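Lustutia Two-Finger Gripper Kit with Wrist Camera

4 min read

Small arms have gotten very good in the last few years, and the part that always seems to lag behind is the hand. We've used plenty of grippers that look great in a parts list and then wobble, stick, or need a custom plate before they'll bolt to anything. The Lustutia kit is the first one in a while that made us want to cancel our afternoon and keep playing with it!

It's a parallel-style hand with two flat black fingers, a linkage on each side, and a small camera at the wrist that looks straight out between the fingertips. Everything is already assembled when you open the carton. You add four bolts and one cable, and on our bench that was the whole job.

The camera placement is our favorite thing here. Both fingertips stay in view while you line up on a part, so you can judge the gap and the target together (if you've ever tried to do this from an overhead camera, you know how much guessing that saves).
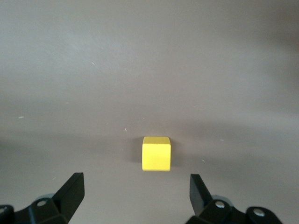

For first sessions we like to start with one block and a bare patch of table. Bring the open fingers in low, stop a little short, and check that the block is centered before you creep forward. It sounds almost too simple, but it tells you right away whether your wrist is rolled a degree or two off, and it's a nice way to get a feel for the speed settings. Leave it on the slow one for the first hour. The fast one is a blast, but it's fast.

Once blocks feel easy, move on to flat and floppy things. Paper is a real test for any two-finger hand. A sheet gives you almost nothing to grab, so work from an edge or a raised corner, keep the force setting low, and come in at a shallow angle. Corners of a room or a shelf are good practice too, with walls close on both sides and not much space to turn the wrist.

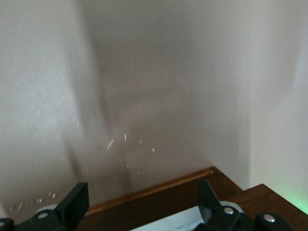 What's in the carton

- Gripper, assembled, with both fingers fitted
- Wrist camera on its bracket
- Control cable and power lead
- Adapter plate for the Navel and Zarnberg arms
- Spare screws and a hex key
- Printed quick-start card

Specs

Weight with camera: 907 g
Supply: 26 V
Speed settings: 9
Rated cycles between linkage checks: 2,000

Things we'd change

The control cable could be longer. It reaches fine on the Navel arm, but on the Zarnberg we had to route it along the inside of the elbow, and it gets tight at full stretch. The quick-start card also skips the force setting completely, so look in the full manual for that. A softer finger option is planned for September, and we'll add it to this page once we've had a set on the bench.

Fit and support

If your arm isn't a Navel or a Zarnberg, send us the bolt pattern before you order and we'll check it against the plates we keep in stock. The Ouazzani wrist needs a spacer, sold separately.

Page updated August 4, 2024

Related items

Ouazzani wrist spacer
Navel tabletop arm, standard reach
Zarnberg cable clips, pack of 9
Lustutia replacement fingers, pair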